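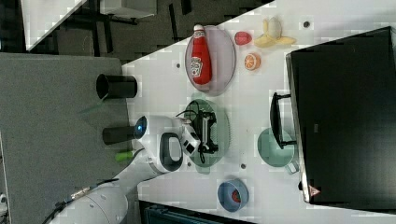

Área de Plantas Medicinales y Huerto · Asociación Alari

Informe de avance para la Fundación Amevier
Periodo: hasta octubre
Responsable: Augustina Bonsu

1. Cultivo

La caléndula se sembró en las dos parcelas bajas y la manzanilla en la alta. Se trasplantaron 326 plantas de caléndula y la floración empezó una semana más tarde que el año pasado. En la manzanilla hubo pulgón en junio; se trató con jabón potásico y se perdió una hilera. El tomillo no ha dado problemas. La milenrama sigue floja y Severino Arrieta propone cambiarla a la parcela del muro, que drena mejor.

2. Secado y almacenaje

El secadero funciona desde julio con las bandejas nuevas. La flor de caléndula tarda entre cinco y seis días en quedar lista, según la humedad. Se desechó un lote entero por moho en el centro de las cabezuelas. Desde entonces se cargan las bandejas en una sola capa y no se ha repetido. El material seco se guarda en botes de cristal etiquetados con planta, parcela y mes de recolección.

3. Talleres

Se han impartido 9 talleres de los doce previstos. El de oleatos y ungüentos fue el más solicitado y quedó lista de espera. Mizanur Mollah ha preparado una hoja de precauciones (alergia a las compuestas, embarazo, medicación habitual) que se entrega al inicio de cada sesión. El taller de tinturas se aplazó porque el alcohol llegó tarde.

4. Gasto

Del presupuesto de materiales quedan 1.926 euros. Las partidas de semilla y envases están cerradas. Pedimos autorización para pasar 100 euros de transporte a la compra de cera de abeja, que ha subido de precio.

5. Pendiente

- Tres talleres, incluido el de tinturas.
- Traslado de la milenrama antes de las heladas.
- Revisión del cuaderno de fichas, a cargo de Obaidul Sultana. Faltan las de llantén y malva.

El próximo informe incluirá el peso seco por parcela.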